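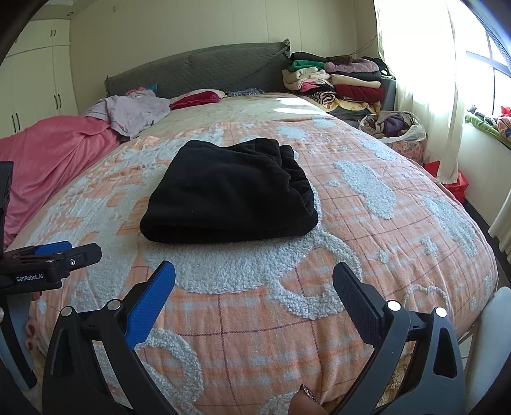 Folding task for a school robotics club: the gripper demos look fine but the policy won't fold dark clothes

Asked in Robotics > Student projects
9 replies, showing the top 3

I help run a robotics club at a high school. We have 14 students and this term's project is garment folding. They collect demonstrations at home with a pair of hand-held grippers (camera on the gripper), then we train on the club computer and run it on a two-arm setup at school called Poulain.

Light-coloured shirts on a plain table work most of the time. Black garments on a patterned blanket mostly don't. The arms go to the right general area, then one of them closes on the blanket and lifts it along with the shirt. Sometimes it closes on nothing.

Things we have tried:
More demos. We went from a few hundred to 2000, mostly T-shirts.
Turning the exposure up in software. Slightly better, noisier.
Slower closing speed. No difference.

The regional showcase is in October and the task there is "fold a garment supplied by the judges", so I can't pick the colour. Should we be changing the data or the hardware? Budget is close to nil.

Reply 1 (marked as helpful)

Change the data first. My guess is that your 2000 demos are less varied than they sound. If most of them are light shirts on a table, the model has learned to look for a bright thing on a plain background, and a black shirt on plaid has neither.

I'd do this:

Sort what you have by garment colour and by surface. Get the students to do it in a spreadsheet, it takes one meeting. You will probably find a couple of combinations that make up nearly everything.

Collect the next batch to fill the gaps. Dark on dark, dark on pattern, light on pattern. Beds, couches, carpet. Leave the rest of the room the way it is.

Lock the exposure before each session. If the camera is on auto and there is a sunny window in view, the garment goes to a flat black patch and the folds disappear. Closing a curtain helps more than raising the gain afterward.

Watch the finger spacing at the start. Our students used to begin with the fingers half closed and the arm copied that, so it pushed the edge of the cloth away before it could pinch it. Open wide, go in low, then close.

For the blanket getting picked up, check the approach height in your failed runs. Ours was a calibration error of a few millimetres between the hand-held tool and the arm. We re-measured the fingertip offset and most of it went away.

Märta Åberg

Reply 2

We had the same trouble in our club last year and switched to the Kustgate fingertips, which are softer. They grab thin cotton better. They also grab blankets better, so I don't know that it solves your problem. Worth borrowing a set if another school has them.

Reply 3

just use a white table

Comment from the asker

Thanks. Did the spreadsheet this afternoon. Almost all of it is white or grey T-shirts on the same two tables, and black is a very small share. The students are taking the grippers home again and I've asked for dark clothes only, on whatever is on the bed. Will check the offset next. The table at the showcase is supplied too, so no choice there.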